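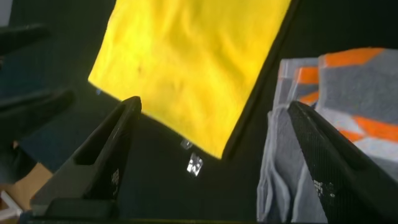
Yellow cloths: wash with the others or separate?

skotska_42
Sep 24, 2018
Hello all. I have a question about cleaning cloths. My yellow one is the soft kind, a little fuzzy, and I like it very much for the bathroom mirror. Until now I washed it by hand, but my hands are getting tired of this. Can it go in the machine with a gray and orange patterned cloth? I am afraid the orange will come out on the yellow, or the yellow on the gray. Also, do you fold them or only put them in a drawer?

Braulio Galindo
Wash them together at 40 degrees. I have done it for years with all my cloths in one load and the colors stayed as they were. The thing you must not do is use fabric softener. After softener the cloth only pushes the water from one side of the mirror to the other.

Aileen Enriquez
I do not agree with Braulio about the first wash. Yellow can lose a lot of color when it is new. Mine made a white pillowcase the color of weak tea, and I still have this pillowcase. Wash it alone 2 times, then it can go with the others.

Braulio Galindo
A pillowcase is cotton and white, so of course you see everything on it. On gray you will never notice.

Aileen Enriquez
On gray maybe not, but she is asking about orange also.

rolley53
Do a test before you decide. Wet one corner of the patterned cloth with warm water, press it on a white paper towel and wait some minutes. If there is orange on the paper, keep it separate. Same test for the yellow one.

For the drawer question: I fold in half, then in half again, and stand them up like files – then I can see every color without digging. Yellow is for the bathroom in our house, patterned is for the kitchen counter.

Meirion Lougher
I don't fold cleaning cloths. Life is short. They live in a basket under the sink and they clean the same.

rolley53
They clean the same if they are dry when they go in the basket. Please hang them first. My sister did not and the whole cupboard smelled until November.

skotska_42
Thank you, everybody. I will do the paper towel test tonight with both. Braulio, I have used softener on all of them, is there a way to repair this?

Braulio Galindo
Soak in warm water with a little white vinegar, then wash without softener. Maybe you need to repeat it.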